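31 Aug 2022

Last day of August and I finally slept past seven, so of course I spent the whole morning feeling guilty about it. The tomatoes are pretty much over. I pulled the two sad ones by the fence and left the rest, mostly out of sentiment.

So, the choir. I haven't written about it since May, when I swore up and down I was quitting, and now here I am with sheet music all over the kitchen again. Trinh called last night and talked for an hour (I think I said nine words total) and the upshot is that Losta wants us back for the fall concert, the whole program, and she's already told them yes. She told them yes before she called me! I should have been mad and I was kind of thrilled. I've missed it. I've missed standing next to Yến and hearing her come in early on every single entrance and then glare at the rest of us like we were late.

The bad news is the music. Chaminda picked it, and Chaminda has never in his life met a piece he thought was too hard. There's a long one in six parts with a middle section that sits right on my break, so every time I try it over the sink I sound like a kettle. I worked on it from breakfast until almost eleven. By the end I could get through the first page without stopping, and the second page if I cheated on the high note and sort of thought it instead of singing it. Khoa came down for coffee, listened for a minute and took the coffee back upstairs. Fine.

Then the money part. The hall at Stundomard has gone up again and the deposit is 238 dollars, due before we've sold one ticket. Sang thinks we should move to the church on the hill, which is cheaper, but it has that awful echo where the altos come back at you half a measure later. We did the Christmas thing there once and I never knew where we were. I told Trinh I'd rather pay the deposit and sell cookies. She said great, you're in charge of cookies. I walked right into it.

After lunch I drove out to Drusteo to pick up the folders Yến ordered, the black ones with the little elastic cords. 46 of them, in one box, and heavier than you'd think. The man at the counter wanted an order number and I only had a text from Yến saying "they know me." They did not know her. We got there in the end, he found it under Lưu with a 3860 and something after it, and he carried the box out to the car for me, so I take back most of what I muttered in line.

Stopped at Mom's on the way home. She's in a good mood, the new pills don't make her dizzy, and she's been reading that enormous family saga with the shipyard in it and wanted to tell me the entire plot. I got as far as the second wedding. She sent me off with a jar of pickled mustard greens and a bag of plums, and I ate three of the plums at red lights and got juice on the steering wheel. She says she's coming to the concert if someone drives her and if it's not "all slow ones." It's mostly slow ones. I'll break it to her later.

Now it's evening and I'm supposed to be deciding what to wear, because Trinh has sent out a message about colors. No more black, she says, we looked like a funeral last time. She wants soft colors, whatever that means, "nothing loud, nothing shiny," and an answer from everybody by tomorrow night so she can work out how it all goes together. I tried on the green dress and it's tight across the ribs, no good at all if I want to breathe, and with this piece I really, really want to breathe. The blue skirt has lost its button. I laid the gray on the bed and I keep walking past it and changing my mind. It's nice, it's just a bit, I don't know, dentist's office. Maybe with Grandma's scarf? Yến will have an opinion. Yến will have several.

Okay, it's almost ten and I want one more go at page two before the neighbors turn in. I have to remember to call Sang about the piano, and to buy butter, a lot of butter, for all these cookies I apparently love making. 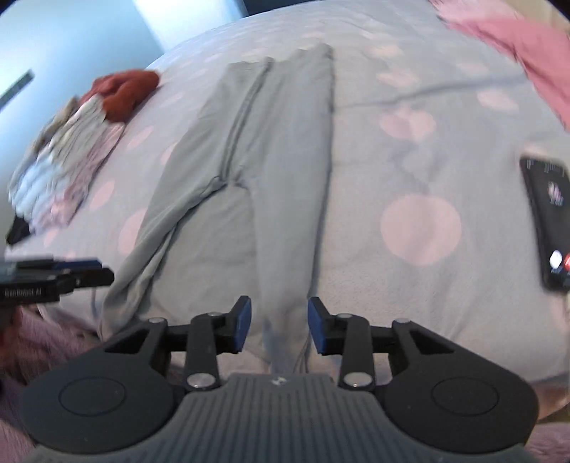
Light gray, still a maybe.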